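Chapter 2
Looking Up: Ceilings and Light in Large Rooms

Before you read this chapter, tilt your head back. Whatever is over you right now, take a full minute with it. Is it flat? Is it white? Where does the light come from, and how many kinds of lamp are doing the job? Most of us can describe the floor of a room we use every day, and the color of its chairs, and then go completely blank about the ceiling. That's a pity, as the ceiling is often the largest surface in the room that has no furniture in front of it, and it does a huge amount of work!

In Chapter 1 we measured rooms by what stands on the ground. We drew the Mellor reading room, all 1,547 square feet of it, with its shelves and doors and its one awkward column. Now we turn the drawing over and learn to make a reflected ceiling plan, which shows the ceiling as if the floor were a mirror. It feels strange for the first ten minutes, and then it becomes one of the handiest drawings you know how to make.

Large rooms are the best place to begin. In a small bedroom a single fixture in the middle may be enough, and there isn't much to puzzle over. A studio, a workshop or a hall is another matter. The ceiling may change height partway back. Beams cross it and get in the way of the fixtures, or give you something to hang them from. Different kinds of lamp often share the space, put in at different times by people who had different jobs to do under them. All of that is there to be read once you know how.

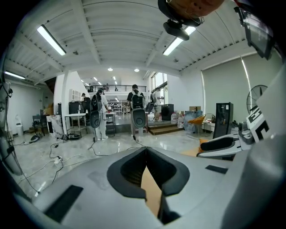
Figure 2.1 A large studio room with fluorescent tubes, recessed downlights and a white corrugated ceiling crossed by white beams.

Start with the surface. A white ceiling sends much of the light that reaches it back into the room, so the shadows below are softer than they would be under a dark one. Corrugation adds something of its own: each ridge catches light on one side and loses it on the other, and the stripes this makes can tell you which direction the light is coming from. Beams work the same way on a bigger scale. Try sketching just the light and dark sides of the beams in a room you know, with no outlines at all. You'll be amazed how much of the room appears.

Then look at the lamps. A tube is a line of light, and a round downlight is much closer to a point. Tubes spread their light widely along their length. Downlights, set up inside the ceiling, throw most of theirs toward the floor. In Figure 2.1, notice that one of the tubes is mounted on a wall near the ceiling line, and that the downlights are in the lower ceiling toward the back. Smaller lights continue on the upper level beyond. When you come to draw a plan like this, use a different symbol for each kind of fixture, and write the height of each part of the ceiling beside it.

Color matters too, and we'll spend a good part of Section 2.3 on it. Two lamps can be equally bright and still show a piece of red cloth very differently. The measure used for this is the color rendering index. In our Telldale exercise you'll compare a lamp rated 79 with one rated 90, using the same bowl of fruit, and write down what you see before you look at the labels.

Words to know in this chapter
reflected ceiling plan
corrugated
downlight
fixture
color rendering index

Getting started
Choose a large room you can visit twice, once in the morning and once after dark. Sketch its ceiling both times from the same spot, and bring both sketches to Section 2.1.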